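From: Tomoyo Matsuda
Subject: Re: cloth demos, where to pinch
Date: December 2025

The person at Pamura who asked for more detail wrote:

> We have been teaching the arm to fold small cloths by hand guiding. It copies the path well enough but grabs two layers when it should take one. We recorded 40 demos and the result is no better than it was with half that. Do you tell your people where to pinch, or let them choose? And do you use one gripper or two?

We let them choose at first, and I would not do it that way again. Everyone picked up the cloth differently and the policy ended up somewhere between all of them, closing on nothing. Since February we have had a written rule for the first grasp, and we leave the rest to the person doing the demo.

The first grasp is at a point of the cloth near the operator, fingers almost flat to the table, and the cloth gets gathered a little before anything moves.
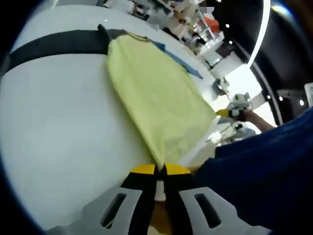
Your layer problem sounds like a height problem to me. With hand guiding, people push down until they feel the table, and by then the fingers have gone under everything. With a hand-held gripper they tend to stop sooner. The yellow-green cloth is held at its narrow end only, and the rest still lies on the table, so the tips did not have to go deep to hold it. We ask for that much cloth between the fingers and no more. If an operator takes a bigger bunch, we drop the demo.

As for one or two grippers, we use two for anything larger than a hand towel. The second one should come in from the side and wait there. If both close at once, the recordings are hard to line up and Metach (our sorting script) throws a lot of them out.

Out of 328 recordings in the last batch we kept 171. Most of the rejects were double grasps or a hand covering the cloth.

Folded cloths are a separate set for us. We do not mix them with flat ones in training. The pinch goes on a fold and the operator has to say out loud which side is on top before closing.
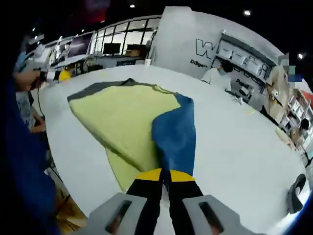

Altetti Notes, Issue 2

I took the wording of our rule from the write-up in that issue, and it covers cloths like this one with a blue part folded over a yellow part. Two colors help a lot when you check layers afterward. If your cloths are all one color, try a few with a different back before you record any more.

Powell has the rule sheet and can send it to anyone on the list. I would still like to hear how you set the finger height when you guide by hand, and whether you log the force.

Tomoyo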